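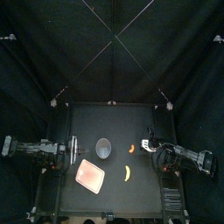 Cell 2, Clorkville prep line trial. Table, both arms, bowl, board and practice food.

CELL WALK-ROUND CHECKLIST — TWO-ARM SORTING TABLE
Site: Rasbridge Kitchens, Clorkville
Month: December
Checked by: Henok Belay
With: Rungnapa Chantharasri (prep lead, mornings)
Copy to: Roos Meijer, shift planning

Marks used: OK / FIX / WATCH

1. Work surface clear of tools and personal items
OK. Only the practice pieces and dishes were out. Phones and cups go on the shelf by the door, and people are keeping to that.

2. Arm bases and clamps tight
OK. Checked by hand, power off. One bolt on the left base took a quarter turn.

3. Emergency stop reached from both sides
FIX. Rungnapa can reach it from the front. Tharun Kamath, who loads from the right, has to lean across the rail. Second button to be fitted before the evening shift starts using this cell.

4. Cables tied back
WATCH. Nothing was catching during the slow run, but there is slack near the upper joints. Recheck after 20 hours of running.
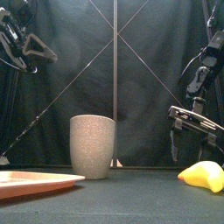 5. Speed limit set for shared work
OK. Limit is 210 mm per second whenever anyone is inside the floor line. Wian Le Roux set it and showed two of the loaders where to read it. The rest still need showing — they should not have to take our word for it.

6. Gripper fingers and tape
WATCH. Tape gets swapped at 400 picks. The log sheet has gaps on the late shift. Whoever changes the tape signs for it, including technicians.

7. Hands out of reach during a run
WATCH. Old habit from the hand line: a piece lands crooked and somebody straightens it. With a person across the table that was fine. Here the rule is stop, fix, step back, restart. Rungnapa says it feels slow and she is right, it adds a few seconds each time. Roos has agreed that stops for this reason will not count against anyone's rate. 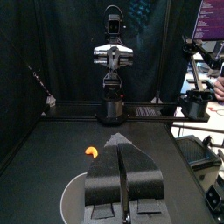

8. Floor line and walkway
FIX. Line is worn at the corner where the carts turn. Repaint. Carts wait behind the line and do not get parked on it.

9. Noise and lighting at the loader's position
OK for noise. Lighting is fine for the arms but two loaders said their eyes get tired going between the dark table and the bright bench. Trying a softer lamp over the bench.

10. Job rotation
WATCH. Before the cell, each person on prep did 300 portions an hour by hand, and the usual complaint was wrists. Wrist complaints are down. Now the complaint is standing and watching. Tharun put it on his sheet as "long hour, nothing to do, then everything at once." Agreed to swap between cell and packing every hour and to keep the stool.

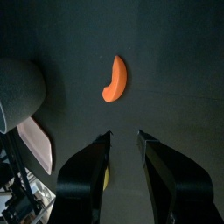 11. Training records
FIX. Four names on the rota have no sign-off for restart after a stop. They stay on packing until done. Wian will run the session on paid time, before the shift and not in the lunch break.

12. Questions from the crew
Asked again whether a second cell means fewer people on mornings. Henok does not have the answer and said so. Passed to Roos, who will come to the crew meeting. Please do not answer this one on the floor.

Also asked: can loaders change the pick order themselves? Yes, from the Moges screen, once signed off. Several want this. Rungnapa already has a better order for the small pieces than the one we started with, and it is now the default.

Open items: 3, 8, 11
Owner for 3 and 8: Henok Belay
Owner for 11: Wian Le Roux
Cell may run on mornings only until item 3 is closed.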